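**Amber glass**, also called brown glass, is container glass colored with iron, sulfur and carbon. It is used for beer, medicine and dried herbs.
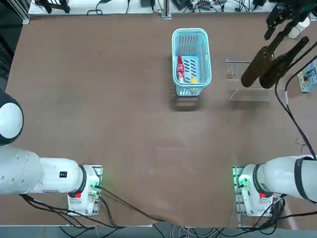
*Page last changed in January, 4:50 p.m.*

## Light protection

The color blocks most light between 300 and about 500 nanometers, the range that spoils hops and many oils. Heat passes through it as through clear glass.
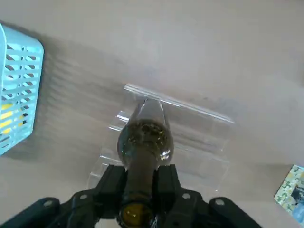
*Dark brown glass bottle, seen from above*

## Reuse

Makers such as Grovitz sell refillable amber bottles — usually without labels. Shape affects storage: bottles with a rounded body and a narrow neck, like the two on the left, take more shelf space than straight-sided jars. 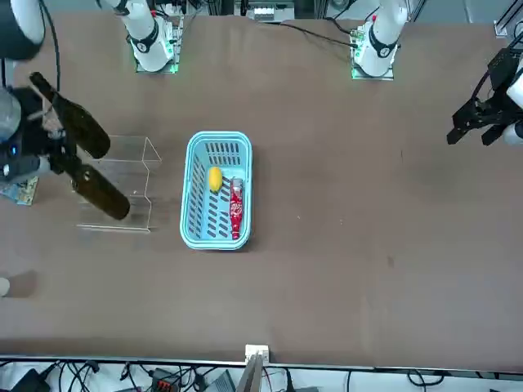 Recycled amber glass is kept apart from clear glass, as small amounts tint a whole batch. Plants sort it by color before crushing. Storage boxes need no tint of their own when the bottles are dark, and a clear acrylic box like the one by the blue basket will do.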